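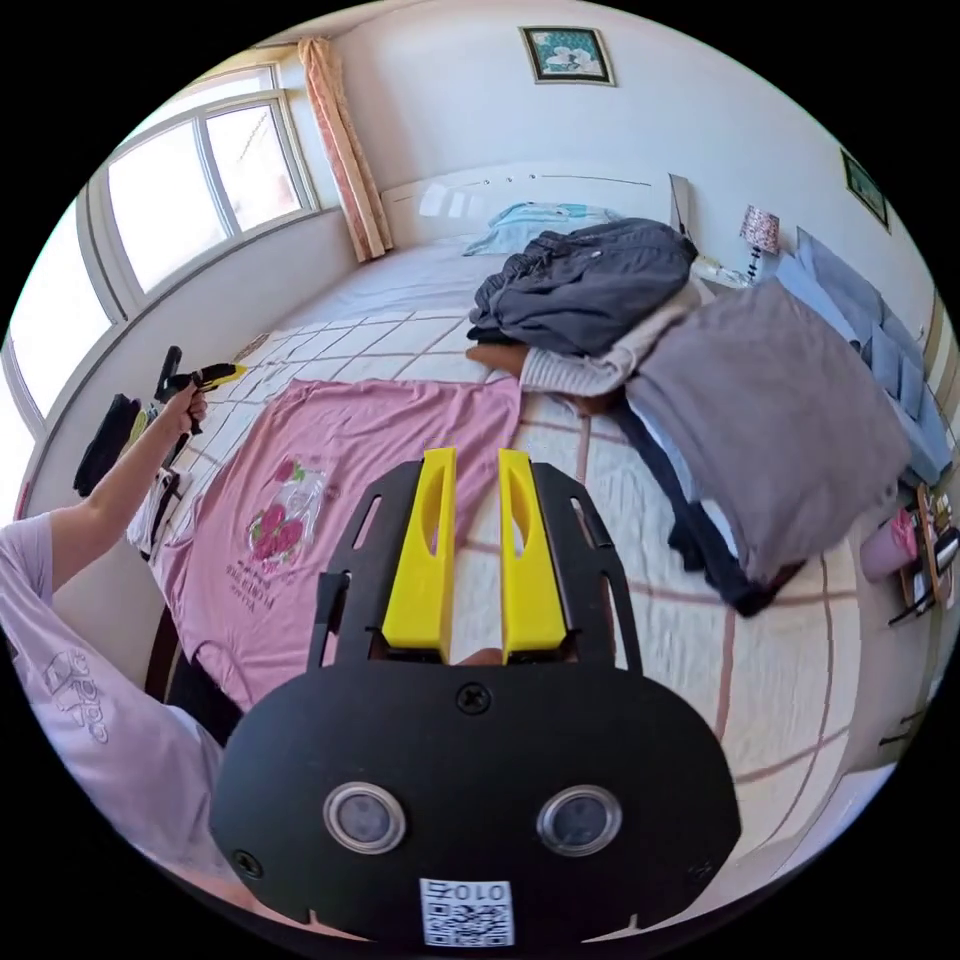 How many spare fingers should we budget for per hand-held gripper?
Two full pairs per gripper for the first six months, then reorder from what you've used up.

Thread: Budget for hand-held grippers, laundry and folding tasks
Board: Equipment and Purchasing

tallowmere
Posted 02/11/2020

The question at the top is mine and the answer is what the pinned post says. I'm trying to turn it into a purchase request and I'd like people to check my thinking before I send it up.

We are a small group. The work is clothes on beds and sofas: shirts, jackets, trousers, blankets, mostly picking up, spreading out and folding. We do it in people's homes, so everything has to go in a car. Right now we have a couple of hand-held grippers on loan and we have to give them back in December. I want to buy our own.

What I have so far:

Grippers, complete with sensors and plate
Spare finger pairs, soft, printed
Spare screws and a decent driver for each kit
Carry cases
Storage drives
A laptop that can keep up with the copying

The quote from Drirkgate is 423 per gripper before shipping. Undard wouldn't give me a number without a call. Is there anything obvious I've left off?

pell_h
Reply

You left off labor. The grippers will be the cheap part of this. Work out what you pay a person for a day, then how many usable folds you get out of that day, and put that at the top of the sheet. When I did ours the hardware was a small slice and all the arguing had been over the hardware.

Also add return visits. Somebody will forget a charger.

tallowmere
Reply

Labor comes out of a different pot, so I can't put it in this request, but I take the point. I'll add a note so they see it.

Rafsan Siddiqui
Reply

I run purchasing for a lab that does similar work. A few things from our side.

Fingers wear out on denim and zippers a lot faster than on T-shirts. If your clothes are mostly knits you can buy fewer. If you have jackets and work trousers in the mix, buy more than the pinned post says.

Get every unit labeled before it leaves the office and keep a sheet that matches the label to the calibration. We had two units swapped in one case and it took a week to sort out which recordings came from which.

Ask Drirkgate if the price includes the label and the calibration file. When we bought, it didn't, and it was a separate line.

kettlebrook
Reply

I don't agree with two pairs per gripper. We bought that many and most of them are still in the bag. Soft plastic goes stiff sitting in a drawer, so a big stock of spares is money you lose slowly. Buy one spare pair each and find somebody with a printer who can turn more around in a couple of days. Ask for the print files in the quote.

Rafsan Siddiqui
Reply

That works if you have the printer. A lot of groups say they do and then the person who knows how to run it is out. What happens when a finger tears in the morning at someone's house and you have one spare pair for the whole kit? You go home. One lost day costs more than a bag of fingers.

kettlebrook
Reply

We had one torn finger in a whole season. I'm going by what we saw.

pell_h
Reply

What were you folding though? Kettlebrook's group does towels and bed sheets if I remember right. Towels are easy on everything.

kettlebrook
Reply

Towels, sheets, pillowcases. Fair enough, that's softer stuff than jackets.

marshgate_ops
Reply

Adding to the list, because these are what we ended up buying in a hurry:

Wrist straps. People get tired holding the thing out over a bed and they will drop it.
Lens cloths, a pack per kit. Lint gets on everything when you work with clothes.
Spare cables, the exact length you use, and not from the bottom of a bin.
A plain bed sheet and a small set of clothes you own, so you aren't depending on what's in the house.
Insurance for working in other people's homes. Ask about this first, it took us longer than the order did.

On the vendor, we went with Navport and had no trouble with the units. Shipping was slow. Can't speak for Undard.

tallowmere
Reply

Thanks, that's useful. Straps and insurance weren't on my list at all.

Is it worth owning the clothes? I was going to use whatever the household had and save the money.

marshgate_ops
Reply

Do both. The household's clothes give you variety. Your own set lets you compare one house with another. Thrift store, about 80 for a big bag of mixed sizes, and get some with prints on the front. Plain ones all look alike from the back and people mix up which side is up.

Get at least one heavy jacket. A jacket piled up on itself is the slowest thing we do, and if your plan is based on T-shirt times it will be wrong.

pell_h
Reply

Agree on that. Price the plan on your slowest item.

Avotiņš
Reply

Has anyone looked at leasing? We are leasing ours. It costs more if you keep them past a year, but the supplier swaps a broken one and I don't have to keep spares of anything except fingers. For a group that doesn't know yet if it will still be doing laundry next year I would lease.

Rafsan Siddiqui
Reply

Read the lease on wear parts and on the sensors. Ours had scratched lenses down as damage, and a zipper will scratch a lens. I'd still buy at this size of order.

Avotiņš
Reply

Mine covers lenses. It depends on the contract.

tallowmere
Reply

I asked for a lease price from Drirkgate and Navport so I can put it next to the purchase price. For the fingers I'm going with the two pairs, since we do have jackets and trousers in the plan, and I've asked for the print files as well. The revised list now has straps, cloths, cables, the clothing bag and a line for insurance with no number in it yet.

If anyone has a rough figure for the insurance, even just how it was billed, please post it.

marshgate_ops
Reply

Ours was billed per year and not per visit. I'll look up who we used and send you a message.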